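Do you really need a desk mat? (and other things I was told to buy)

4 June 2026

I have a suspicion of any object whose main job is to lie under other objects. Placemats, coasters, runners, the paper doily. So when my brother-in-law Nima Daneshvar told me that what my worktable was missing was a great big mat, I did what I usually do with Nima's advice, which was nod and change the subject to soup.

That was last September, right after we moved to Custby. The table is white. I bought it white because the room is small and dark and every article on small dark rooms says the same thing: go white, go light, bounce it around. Fine. It does bounce the light around. It also shows every pencil mark, every dot of glue and every crumb from the toast I am not supposed to eat at it, and it has a seam in it that collects dust no matter how often I run a cloth along it. The articles were silent on seams.

By spring I was tired of wiping. I went looking for a mat, and I would like a word with whoever writes the listings. They promise focus. They promise calm. One of them said the mat would "anchor my creative practice," and that one was 176 dollars. For a thing that lies flat! Another was 96 and came with a little card about intention. I ended up with one from a shop called Manalo for 80, which still seems like a lot to me for a brown rectangle, but they were at least honest enough to call it a table mat and leave my inner life out of it.

I ordered the biggest size they had. Amirhossein Bakhtiari, who lives downstairs and has opinions on most purchases that come through our front door, told me it would eat the whole table. He wasn't far off. 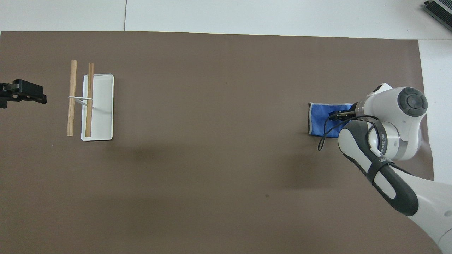

The mat, with the white tray and the sticks on it.

The color was sold as "taupe." My mother would have called it brown and so do I. It isn't perfectly even either, it goes a bit lighter in one part and darker in another, and I spent the first evening trying to decide if that was a flaw or the look. I have decided I don't care. A surface with some variation in it hides a crumb much better than a pure white one, and hiding crumbs is what I paid for.

Now, the tray. The tray I am less sure about. It came from the Skondcombe street sale, and the seller gave me the speech about how a tray "gathers" your small things. In my experience a tray gathers small things the way a chair gathers laundry. You put down one button, then a paper clip to keep it company, and by the weekend you own a collection. My rule at the moment is that the tray gets emptied before I go to bed. I have kept to this most nights. I would not want to see the figures.

What I do like is the raised edge. It isn't much of one, but round things roll, and I have crawled under this table after enough of them to appreciate a rim. The rounded corners are nice to wipe too. I'll give it that.

The sticks are for hanging. The plan is a small cloth banner for the hallway, one stick at the top and one at the bottom, and they aren't quite the same color, which bothered me for a day or so. The lighter one will probably go on top. Nima thinks I should stain them to match. Nima has never stained anything in his life, he just enjoys a project that belongs to somebody else. I might rub a little oil in and leave it at that.

So, is the mat worth it? I can only tell you what changed. I wipe less. Putting a cup down makes less of a clack, and I hadn't known the clack was getting on my nerves. Small pale things are much easier to find on brown than they were on white, and this has probably saved me more time than anything else on the list. My creative practice remains unanchored. I still eat toast there.

What I would not do is pay more than I did, and I'd measure first. I measured after, like a fool, and was lucky that some of the white still shows at the top and down the right side. If it had been any bigger I'd have had to trim it, and I don't trust myself with a long straight cut.

Next I'm supposed to be looking at lamps. There is one called the Nademora that keeps following me around the internet at 276 dollars, and the description says it is "gentle on the thoughts." I am going to keep using the window for now.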